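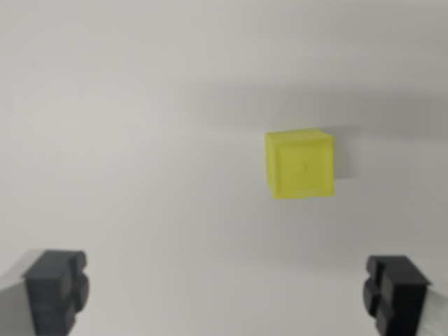

Aug 3, 2021 – Tank readings, and the pump again

Tank one at 600 litres when I went out, tank two at 300. Both read off the sight tubes, both after the float had settled. Tank two should not be that low. The two are meant to balance through the crossover pipe, and a difference of 300 litres means the crossover is shut, blocked or full of air.

Checked the valve first. Open. Cracked the union on the tank one side and got a good flow into the bucket, so that half is clear. Cracked the union on the tank two side and got a dribble. Shut both tanks off, took the middle length out and looked through it towards the sky. Grey at the far end and dark in the middle. Pushed the drain rod through and brought out a plug of leaf sludge about as long as my hand, with one small gum nut in the centre of it that must have started the whole thing. Rinsed the pipe, put it back with fresh tape on the threads, opened up. Could hear it running across straight away.

The mesh on the downpipe is the real fault. The Stirkent leaf screen was sold as self-cleaning, and it does shed the big stuff, but the mesh has come away from the lower corner of its plastic surround and left a gap I can get a fingertip into. Anything narrow goes straight down. Folded a strip of stainless mesh over the corner and fixed it with two self-tapping screws. Will do until I replace the head. Note for when I order: the downpipe is the 100 mm size, and the old head was a tight fit that needed warming before it would go on.

Pump next. It has been short-cycling since January. With every tap in the house shut it comes on for a few seconds, goes off, and comes on again some minutes later. I had put it down to a leaking cistern, but I replaced the cistern washer last month and the cycling did not change, so that theory is finished with. Two causes left: a check valve that lets water back down the suction line, or a pressure vessel that has lost its air.

Test for the first. Turned off the isolating valve on the house side, let the pump reach cut-out, and watched the gauge. It dropped steadily, with the house completely isolated, so the water can only be going backwards. Check valve confirmed.

Test for the second. Power off, drained the line, put the tyre gauge on the vessel. Read well below what is printed on the label. Pumped it back up with the bicycle pump, which took far longer than I would like to repeat, and left the cap off for an hour with soapy water on the valve stem. No bubbles. So the vessel has simply gone down slowly over the years and can stay.

Took the check valve out. It is the Dukesa brass one, spring type, part 806 in their old catalogue. The seat has a groove worn in it on one side and there was grit bedded in the rubber. Cleaned the rubber with a cloth and turned the disc over to give the seat a fresh face. Reassembled, primed the pump, power on. Gauge held through the time it took me to drink a cup of tea. I will look again before bed. If it holds overnight I will still order a new one and keep this as the spare.

The new one will have to come from Sullano, as the hardware shop only carries plastic. I have had one plastic one. It split in its first frost.

Gutters: did the north side only. Stopped at the valley where the verandah roof meets the main roof because the iron was still damp and I do not go up there on damp iron. The north side gave most of a bucket, mainly casuarina needles. One bracket has pulled out near the corner and the gutter has a slight belly there that holds water. Put a new screw in, moved along from the old hole. The fall to the downpipe is marginal even so. With the level on it the bubble sits on the line. It ought to be just off it.

Rain gauge: nothing since the last entry, only heavy dew. Mac an tSaoi Road was dusty when I walked down for the mail. The creek is still running under the culvert, but slowly, and the colour is good.

Jobs carried forward:
South gutter and the valley, on a dry day.
Order check valve and leaf screen head.
Insulate the exposed pipe behind the pump shed. Enough lagging left for most of it, not for the elbow.
Repaint the level marks on tank two. The lower ones are nearly gone and I was guessing at the last of them.
First-flush diverter – take the ball out and clean it, it has not been done this year.

Evening. Tank one 500 and tank two 400 by torchlight, so they are coming together. Slower than I expected for a clear pipe, but the levels are low and there is not much head to push it across. Should be even by morning.

Gauge on the pump had dropped by the width of the needle since the afternoon. The kitchen tap was used in between, so that reading is worth nothing. Shut the house valve at half past nine and wrote the pressure on the back of the shed door in pencil. Kettle filled and a jug left on the bench for the night.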